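Vadari coffee bench – progress report to the Donditer small projects fund
Prepared by Carys Phillips, Ifans Street shared workshop
Mar 31, 2019

Where we are

When we applied, we promised a two-armed bench that could make a cup of capsule coffee from start to finish, built in a shared workshop by people with day jobs. We can now do each step of that, and on a good evening we can do several of them in a row. I'm really pleased with this stretch of work, and I'll try to keep the good news and the slow news in the right proportion.

The task is split into five pieces: take a capsule from the stand, load it, put a glass on the drip tray, run the machine, stir. Last time we wrote, only the glass was working. Capsules are now working too, if the stand hasn't been bumped, and stirring started in March. Loading is still the hard one.

What we did this period

Both arms are bolted down through their mounting plates. The first version used clamps, and every time someone leaned on the table we lost an evening to realigning. Jairo Ospina drilled the plates and we haven't had to realign since – a dull fix, and the best one of the whole build!

The fingers are new as well. The old pair was too short to get down around the base of the capsule stand without the gripper body knocking the rods. The new pair opens wider and reaches lower, and the whole approach got calmer once we had them on.

We ran 207 practice attempts across the five pieces and kept notes on every one. Shobha Lobo went through the notes and sorted the failures by cause. The biggest cause by a long way was glare. The table finish is glossy, the ceiling lights bounce off it, and the top of the machine is almost a mirror. Our software kept taking a reflection for an edge. We've tried turning off one bank of lights and that helps, but other members need those lights, so we're going to try a matte cover on the table first.
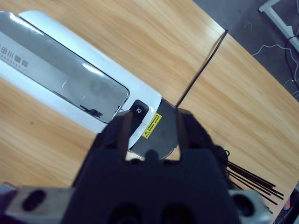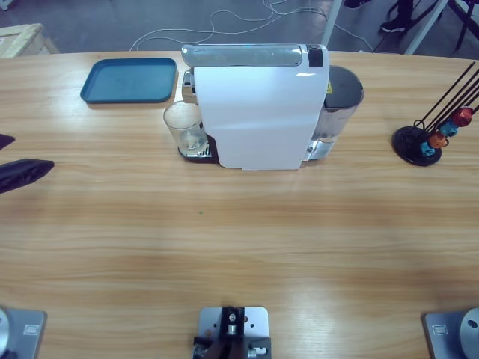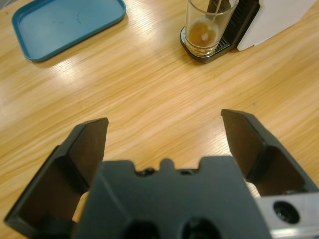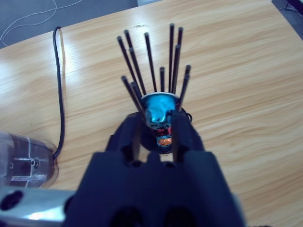
Eleri Vaughan read a draft of this and asked why we don't just buy a machine with a simpler lever and skip the part that is eating all our time. It's a fair point, and she added that the stirring alone would make a nice project. We talked it over at the bench and decided to stay with the capsule machine for now. The lever and the small square button are exactly the sort of thing people have on their own kitchen counters, and we said in the application that we'd work with a household machine as it comes. If loading is still stuck at the next report we'll take her advice and say so.

Loading, in more detail

The arm can pick up a capsule and carry it to the machine. Then it has to let go at the right angle, and a tilt of a few degrees leaves the capsule sitting crooked in the slot. Beca Morris has been working on having the second arm steady the machine while the first one lets go. On her last evening of tests the capsule dropped in straight on most tries, which got a cheer from the people over at the sewing tables. It hasn't been repeated yet, so please don't count it as done.

Stirring was easier than we'd feared (I had set aside twice the time for it). The stick is light, the fingers hold it well near the top, and the main trouble is the glass sliding on the grate when the stirring gets too keen. Slower circles fixed most of that.

Money

The grant was $600. We have spent $500 of it, mostly on the plates, bolts, finger material, cables and one replacement motor controller from Fevix after we fried the first. The remaining money is set aside for the table cover and a spare set of fingers. Coffee has come out of our own pockets.

One thing we would do differently: order spares of the small stuff at the start. We waited 10 days for a single connector, and the left arm sat idle the whole time.

What comes next

Matte cover on the table, then a repeat of the glare tests with the same notes sheet so Shobha can compare them.

Beca's two-arm loading, enough times to know if it holds up.

Longer chains: glass, machine, stir, with nobody touching anything in between. We have the last two joined already.

Cable tidying on the floor behind the bench. It's overdue and Jairo has put his name against it.

You're welcome to come by any weekday evening once the cover is on. Let me know a day ahead and I'll make sure the arms are powered up and there are capsules in the stand.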